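Jiltby recipe notes

I started Jiltby in May because my bookmarks were a mess – 200 leftovers recipes and no way to search them. So it's one big CSV now, with a row per dish.

Columns are name, minutes, servings, reheat and notes. Reheat is the power level I use, from 1 to 8. Blank means I eat it cold (sorry, noodle people!).

49 rows still have no serving size. I'm filling those in as I cook them, so be patient with me – or send a fix! Anything tagged Addo came from my old notebook, and my spelling in there was pretty wild.

Use it however you like, just keep the name on it. 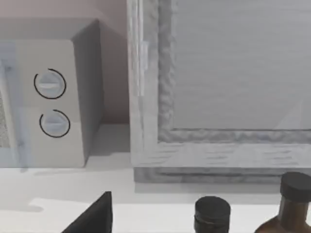
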